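The Bottle Room

by Afaf Aoun

The new bottle depot in Starnlow opened in March, in the old post office, and my grandfather did not approve of it. He had returned his bottles to the Smadi grocery for more than 20 years. Mr. Smadi gave him the coins in his hand and asked about his knee.

"A machine will not ask about my knee," he said.

"Your knee is fine now," I told him.

"That is not the point."

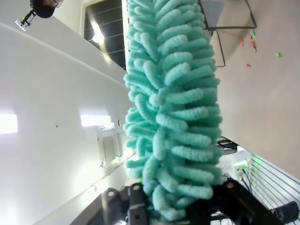
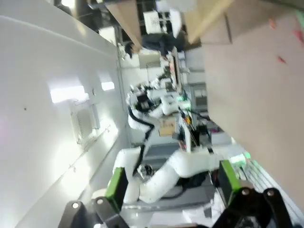
1. The bags

We went on the first morning, because Mr. Smadi did not take bottles anymore and the balcony was full. My grandfather carried one bag and I carried two. Bono walked in front of us. He is an old dog and he knows the way to every place where somebody once gave him a piece of cheese, so at the corner he turned left, to the grocery, and we had to pull him back.

There was a line outside. A woman had a baby carriage full of cans, and the baby was on her arm. My grandfather looked at the cans, then at the baby, and he let her go before us although she was behind.

2. Simon

Inside, it still smelled like paper and glue. The counter where we used to buy stamps was there, but behind it stood a young man with orange gloves. His name was Simon. He showed us where to put the glass and where to put the plastic.

"And the caps?" asked my grandfather.

"You can leave them on."

"At Smadi's we took them off."

"You can take them off also," said Simon.

So we took them off. It needed a long time, and my grandfather put the caps in his coat pocket, one after another, until the pocket hung down. Simon did not hurry us. He held the bag open and talked to Bono, who lay down on his shoes.

When we finished, the machine printed a small ticket. It said 107 bottles. My grandfather put on his glasses and read it two times.

"I counted 110 at home," he said.

I was ashamed and looked at the floor. Simon went down on his knees and looked under the counter, then behind the bin. After a while he came up with three green bottles that had rolled away. He put them in the machine himself, and a second ticket came out.

"You kneel very easily," said my grandfather.

"I'm 20," said Simon. "Why, is it your knee?"

My grandfather told him about the knee. He started with the winter when he fell from the ladder, and behind us the line grew to the door. I went outside with Bono and waited on the steps.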